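Prokach Counter Kit: gallery

The Prokach kit is a two-finger gripper with a camera at the wrist, sold with a mounting plate and the Flemia control software. It is intended for kiosks and small shop counters. The gallery covers the counter set-up as the wrist camera sees it.

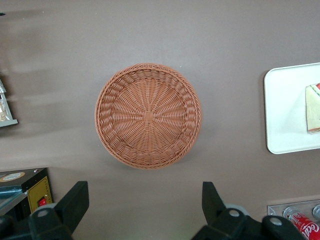 Woven basket between the open fingers, with a drink can in a clear holder at lower right.
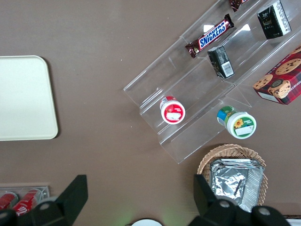
Stepped clear stand with a Snickers bar and boxed goods. Foil trays in the basket, lower right.

Reading time: 1 min

Notes on the kit

The fingers are black and angular, with bevelled tips. They are supplied as a pair and should be replaced as a pair. Part number for the standard set is 806.

Clear stands and holders are harder to register than opaque ones. Flemia allows the outline of each shelf to be entered by hand, and we recommend this for any stepped display. Allow 20 minutes per stand.

Foil and glossy wrappers reflect the overhead light. Exposure should be fixed before the items are registered and left alone afterwards.

Baskets are best gripped at the rim. The default approach is from directly above.

The Miah plate fits counters up to 78 mm thick. For thicker counters, order the Lollix clamp separately.

Text and set-up: Inês Amaral
Last updated February 22, 2018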